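**Titberg opens its grocery-handling sessions to outside labs**

Hi all, Slavica Dumitrescu from Titberg again, with news I've been sitting on since November!

We're opening up Rollska, our collection of recorded pick-and-place examples, to any university lab that wants to train on it. The first release has more than 3,000 episodes, every one driven by a human operator, and it's all packaged food. Bags, mostly. Soft shiny bags that crumple and slide and throw glare straight back at the cameras (my favorite kind of problem).

Why so much food? Our partners at Calloway pack mixed orders, and the learning system we're building with them was great with boxes and pretty hopeless with anything floppy. So we went shopping. The current set covers 580 different products, and 12 operators took turns at the controls. We kept the fumbled grasps in too, labeled as fumbles, and Cladeo, our labeling tool, lets you filter them out if you'd rather not have them.

Noodle packages and white bins on the collection table:
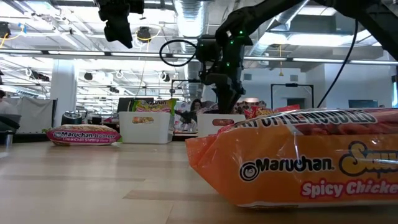
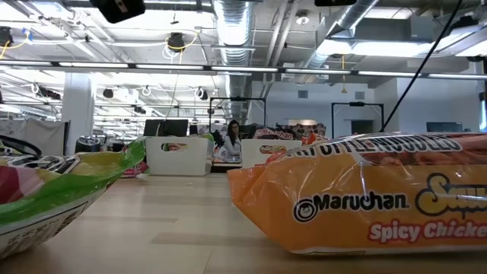 Labs can request access starting Sunday. You'll get the camera streams, the arm's joint positions, the gripper state and a short written instruction for each episode. Research use is free. If you're a company, write to me first and we'll talk, I promise I'm quick with email.

We're also looking for two more operators for the next round, which moves on to jars and produce. No robotics background needed, we train you here.

Press contact: Slavica Dumitrescu, Titberg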